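Galtutside Work Supply
Benches and Booths > Dry Goods > Kun Three-Wall Bench Booth

Kun Three-Wall Bench Booth, Bullfinch Lining
Item no. 655
Ships flat. Assembly required.
Page updated February 16, 2019

Overview

The Kun is a bench booth for filling, sorting and portioning dry goods. It has a white rectangular tabletop, walls on three sides and an open front. The walls keep spilled grain on the table and off the floor behind it, and they give you a place to hang baskets so the tabletop stays free for the work.

It is sold to refill shops, teaching kitchens, craft rooms and anyone who moves rice, beans, lentils or beads from one container to another for much of the day. It can also be used as a plain packing bench.

The frame is silver aluminum profile. The walls are flat panels faced with printed wallpaper. The standard lining for item 655 is Bullfinch, a winter pattern from Fanitz with red-breasted birds, bare branches, tree trunks, leaves and pinecones on a pale pinkish-beige ground with white dots like snow. The print is large, and where the birds fall on each wall depends on how the paper was cut, so your booth may have a bird near a corner or only part of one at the top.
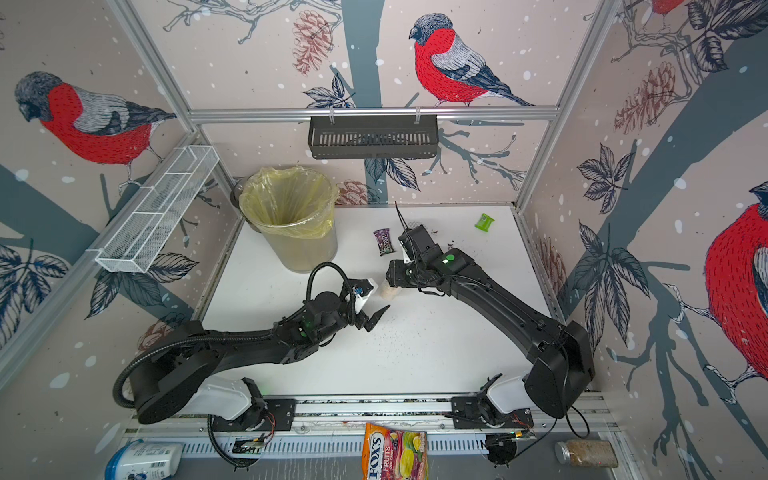
The horizontal rail on the back wall carries most of the load from hung baskets. Tighten it before you hang anything. The corner posts go in first, then the rails, then the panels. If you are replacing an older Kun with the painted frame, the new panels will not fit the old posts, and you will need the complete kit.

What comes in the kit

Tabletop, white
Frame profiles and corner brackets
Back panel and side panels, lined
Hardware bag with hex key
Basket hooks
Spare strip of lining for patching
Printed assembly sheet

Baskets, bins, mesh and sheeting are ordered separately. See Accessories.

Specifications

Model: Kun three-wall
Item number: 655
Frame: aluminum profile, silver
Tabletop: white, rectangular
Walls: back, left, right
Front: open
Lining: printed wallpaper, Bullfinch
Total profile supplied: almost 2000 cm
People needed for assembly: 2
Use: indoors, dry goods only

Drawings with the outside measurements are sent with the quote. Ask for them before you order if the booth has to fit under a shelf or between cabinets. Leave room behind the back wall for your hand, or you will not be able to reach the bracket screws later.

Lining

The walls are papered at the Grekbridge workshop and the panels leave there ready to mount. The paper runs to the edge of each panel and the profile covers the cut edge. The pattern is not matched across corners. Customers sometimes ask for this, and we can do it on a special order, but it uses a good deal more paper and adds to the price.

Wipe the lining with a soft cloth, dry or slightly damp. Do not scrub it and do not use spray cleaners. Flour dust should be brushed off first with a soft brush, working from the top down. Small tears can be patched with the spare strip. Cut the patch along a branch or the edge of a leaf and it will show less.

Tape will lift the print. If you want labels on the walls, put them on the aluminum.

Plain white panels are available under item no. 414 at the same price. They fit the same frame and can be swapped in later. Some kitchens prefer them for weighing work, where a busy wall makes it harder to read a clear scoop.

Baskets and bins

Any light basket with a rim or a wire edge will hang from the hooks supplied. We stock a black basket and a white wire basket. Wire baskets are better for caps, funnels, cloths and other things you want to find by looking. Small loose items will fall through the wire, so put those in a solid bin.

Hang baskets above the height of the tallest bottle you fill. If you are left-handed, you may want the basket with your empties on the right wall and the finished goods on the left. The hooks can be moved by hand and no tools are needed.

Do not hang full bottles or bags of grain from the side walls. Heavy stock belongs on the table or under it.

Working with rice and other small grain

Rice is the most common thing our customers handle in the Kun, and it is also the thing that travels farthest when it is dropped. Two accessories are useful for it.

The first is plastic mesh, a white sheet with a fine square grid. Lay it under the pile. It gives the grain some grip so that the mound does not slide when you push a scoop into it. Grains will sit in and on the mesh, so shake the sheet out over a tray at the end of the job before rolling it up. Do not fold it. A folded sheet keeps its crease and will not lie flat again without some weight on it overnight.

The second is plastic sheeting, translucent and pale yellow. It is draped around the working area in loose folds and catches what gets past the mesh. Let it hang with some slack. When it is pulled tight, grain bounces off it and goes back on the table.
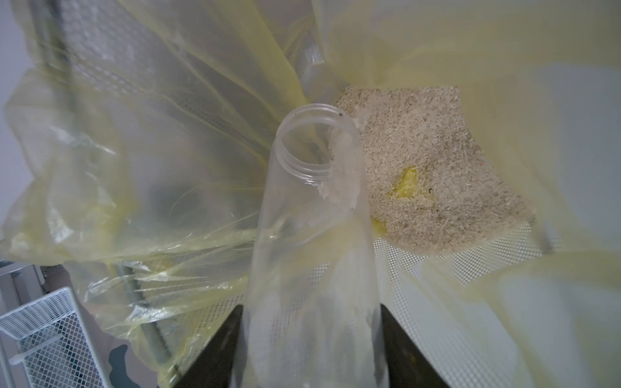

Clear plastic bottle with a threaded neck, uncooked rice on white mesh, and pale yellow sheeting.

Clear bottles are the easiest to fill by eye. Grains tend to stick inside the neck, mostly when the bottle has been rinsed and put away too soon. Let bottles dry fully with the mouth open before filling. Check the threads before you put the cap on, and brush off any rice there. A single grain can keep a cap from seating.

For bottles with a narrow mouth, use a funnel with a short stem. Long stems clog with rice. Tilt the bottle a little and add the grain slowly, then stand it up and tap the base on the table.

Look over the pile before you start. Bits of wrapper and plastic can get into a batch when bags are cut open, and bright pieces are easy to pick out while the rice is still spread on the mesh. Dark flecks take more time. Spread the grain thinner if you see them.

Assembly

Put the booth together where it will be used. It can be moved a short distance by two people once built, but it should be lifted by the lower frame and not by the wall rails.

1. Lay out the profiles and check them against the sheet.
2. Build the base and set the tabletop in place.
3. Fit the corner posts. Leave the screws finger tight.
4. Slide in the back panel, then the side panels. Printed side faces in.
5. Fit the wall rails.
6. Square the frame and tighten everything, lowest screws first.
7. Add hooks and baskets.

Check the rail screws after the first week of use and again when you change the panels.

Accessories

Black basket
White wire basket
Solid bin with rim
White plastic mesh, sold by the sheet
Translucent sheeting, pale yellow, sold by the roll
Replacement lining, Bullfinch
White panel set, item no. 414
Extra hooks

Questions we get

Can the booth be used for wet food?
No. The lining is paper and will stain and peel.

Can I get only the walls for a table I already own?
Yes, if the table has a straight back edge. Send us the measurements and we will cut the profile to suit. Lead time is longer than for the kit.

Are there other patterns?
Fanitz changes its range every January. Bullfinch has stayed in it so far. Other patterns are papered to order and cannot be returned.

Does the sheeting clip to the frame?
It can be clipped, or laid over a rail and allowed to hang. Clips are not included.

Ordering and returns

Order through the Galtutside counter or by mail with the item number and the lining you want. Unopened kits can be returned. Panels that have been mounted cannot, unless the lining arrived damaged. Check the printed faces when you unpack, and keep the cardboard corners until you have done so.

Replacement brackets and rails are kept in stock for all current Kun booths.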